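Relabeling the backup drives

Tue 21 May

The old naming scheme for my backup drives ran out of road last month, so I have replaced it. The archive stands at 2123 folders across two drives, Feline and Jibrin. Both names came from a list I no longer have. A third drive, Culus, holds the copy that stays off site.

The problem was dates. Folders made before September used day-month order and everything later used year-month. Sorting by name put them in two separate runs, and the sync tool treated renamed folders as new ones. One pass copied 1135 of them a second time before I stopped it.
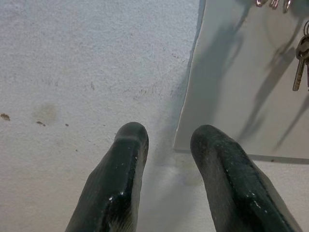 Beverley Dunstan wrote in after the last post to say that she gave up on dates in folder names years ago and uses a plain running number, with the date kept in a text file inside. Her sync runs have had no duplicates since the change, and she asked why I would keep dates at all.

I keep them for searching. I rarely remember a number but I usually remember a season. The compromise is year, month, then a three-digit counter, so the folder I closed last night ends in 333. The counter never resets, which means two folders can't collide even if I get the month wrong.
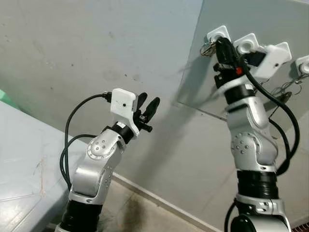 Renaming was done in batches with Pomodier, which previews every change and writes a log you can run backward. I set it to stop on any name over 39 characters. Most of the long ones were my own fault, with whole sentences in them. The drives themselves now carry labels too. I had been putting them on the top face, where they vanish as soon as the drives are stacked. The white sticker on the black wrist ring is on the side, and I have done the same with the drives, name first and year second.

Checksums come next. Feline is finished and matched on the first run. Jibrin threw two read errors in the same folder, so I am copying that one back from Culus before I go any further.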